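[chores-and-machines] Re: Can they do the boring jobs yet?

From: Ciketti
Date: 11th May
List: chores-and-machines

On the Plesdale list digest, Ansari wrote:

> I keep reading that home robots are nearly here, and then I look at
> what they are shown doing and it's always picking up a block and
> putting it in a bowl. My dishwasher already beats that. Has anyone on
> this list seen an arm do a job that a person gets paid for, or at
> least complains about? I mean something with cables, or cloth, or a
> lid that sticks. I don't need it to be fast.

Yes! Cables! I have been wanting to write about this for weeks, so thank you for the push.

Our little group has been working on network patching, which is about as dull as paid work gets. You have a rack, you have a switch in it, you have a cable that has to go in a certain port or come out of one. A new person learns it in a minute or two. For an arm it is a wonderful mess of small problems. The clip on the plug has to be squeezed before it will let go. The ports sit in tight groups, so the fingers have almost no room on either side. And the cable has a mind of its own, it pushes back on the plug and turns it in your grip just as you get lined up.

We do it on a table, with the rack low enough that we can all lean over and look in. The yellow cable is the one to watch, with the gripper just under its plug.
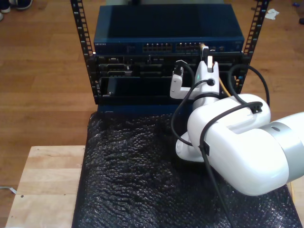 Nasard wrote back before I had finished this message and said that patching is the wrong test, that a rack is the friendliest thing a robot will ever meet, with every port the same size and in a straight line, and that a kitchen drawer would finish us in an afternoon. Fair point, and I half agree. But I think the straight lines fool people. Knowing where the port is gets you close, and then the last tiny bit is all touch. That last bit is the same in the drawer, or with a key in a door, or a phone charger behind the couch.

So, numbers, as I know some of you will ask. We have logged 506 tries so far at pulling a plug, and we want to get up to 1,000 before we say anything grand. Our best run without a person stepping in was 34 in a row, and I was jumping up and down by the end of it. Putting a plug back in is much further behind. On a good day we get 5 clean ones before something slips.

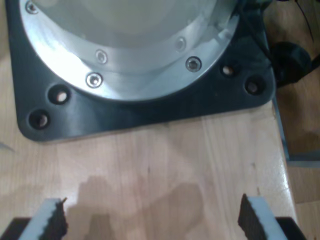

What surprised me most is how much of the trouble is plain shop sense. Good light matters. So does having the arm fixed down hard, as a tiny wobble at the bottom is a big one at the fingertips. Grippy pads help a lot on the pull and then get in the way on the push, where you want the plug to shift a little and find its own way in. Anyone who has hung a door knows that feeling.

Would I want one in my house today? For laundry, no. For dishes, no, I like my plates. But for one fussy job repeated all day on a bench I think we are closer than Ansari fears, and I'd love to hear from people trying cloth or jar lids. If you have a way to tell that a plug has seated without listening for the click, please post it to the list. Ours is still pretty crude (we tug it and see).

Ciketti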